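Stock fingers or printed tips on small blocks?

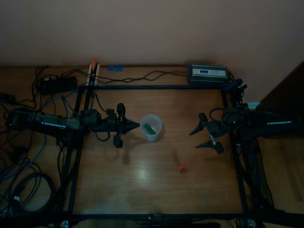
praronville83
Been running small-block pick and place on the two Trossens all January and I'm having a blast! Swapped between the stock pointed fingers and a set of printed flat tips from Lanau. Pointed ones got 80 clean grabs before I had to re-zero, flat ones got 12. Twelve! I really expected the opposite.

jillbridge
12 sounds like a loose screw to me. I run flat tips on tiny stuff all day and love them. Did you re-home after the swap?

praronville83
Yep, every time. They grab great out in the open - it's the cup that kills them, too wide to get in past the rim.

Hatice Dursun
Then it's a cup problem. Try a wider one before you give up on flat.

peixoto_4
Disagree, the cup is the fun part! Keep it and file the tips down 4 mm.

praronville83
Ooh, filing tonight. Will post numbers.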